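Posted in: Home & Garage > Storage and Moving

Keeping the original boxes - worth the space?

trollska59
Moving in September and the closet is full of empty product boxes. Phone, router, mixer, two drills. My wife wants them all gone by Friday. I sold a Miranda mixer last year and the buyer paid more with the box, so I'm not sure. What do you people do?

leire_l
Keep them until the return window closes, then recycle. I paid for 39 square feet of storage for a year and half of it was cardboard. No box I own is worth that.

bcoppens
Disagree. Anything over a couple hundred dollars, I keep the box and the foam. The movers broke my Nultesis amp in a plain carton and the claim was refused over packing. Small stuff I flatten. Plain black boxes are the worst to store because you can't write on them - use painter's tape on the short end.

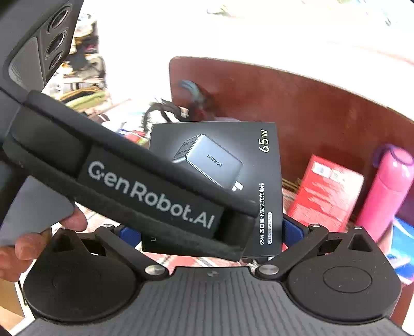

Photo: Bart Coppens

leire_l
Foam you can buy. A good double-wall carton and a roll of wrap did fine for my monitor.

bcoppens
For a monitor, maybe. Not for an amp that weighs what mine does.

ramiro_s
Check your policy before you toss anything. Mine covers items up to 3000 dollars but wants the serial number, and on some things that's only on the box. I cut out the label panel and put it in a folder with the receipt.

trollska59
Didn't think of the labels. I'll cut those out tonight, keep the mixer and drill boxes, and recycle the rest. Does tape on black cardboard peel the finish?

bcoppens
Painter's tape hasn't on mine. Packing tape will.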